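Support > Tickets > Labels and Printing > Ticket 637

Label printer drops last line on bin labels
Opened in November by Margareta Mocanu
Status: Closed

Reported: The Katsaros label printer in the supply room cuts off the bottom line on every bin label. Item name and bin color print fine. The shelf code is missing. Shipping labels from the same printer are OK.

9:40 a.m. — Normand McIntyre
Printed a test page from the printer's own menu. All lines present, so the print head is fine. The problem is somewhere between Vuna and the driver.

10:15 a.m. — Normand McIntyre
Checked the label template in Vuna. Height is set to 60 mm, which matches the roll. Deleted the printer on Margareta's PC and added it again. Same result — shelf code still missing.

11:05 a.m. — Margareta Mocanu
It also happens from Jérémie's PC. We have a batch of 167 labels waiting and would like to get them out before the stock count.

1:30 p.m. — Nathalie Beaulieu
Found it. The template was edited last month and the item name went from 12 point to 16 point. Long names now wrap to a second line and push the shelf code past the bottom margin. The preview doesn't show it because the sample item has a short name.

Set the name field to a fixed height with "shrink to fit" on. Saved the template as a new version and left the old one in place in case we need to compare.

2:10 p.m. — Margareta Mocanu
Printed ten with the longest names we have. Shelf code is on all of them. Running the full batch now. Bin colors in the list stay blue, green and red, same order as on the table.

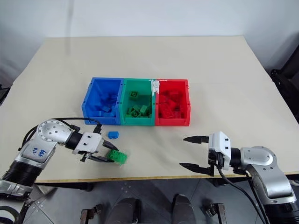

Facilities and Supply Systems Team

2:45 p.m. — Nathalie Beaulieu
Batch finished. Locked the template so that only this team can edit it. If you need a different text size, open a ticket and we'll make a copy. Closing.

Related tickets
Vuna: preview shows wrong sample item
Katsaros printer offline after restart
How to reprint a single label
Request: second label roll size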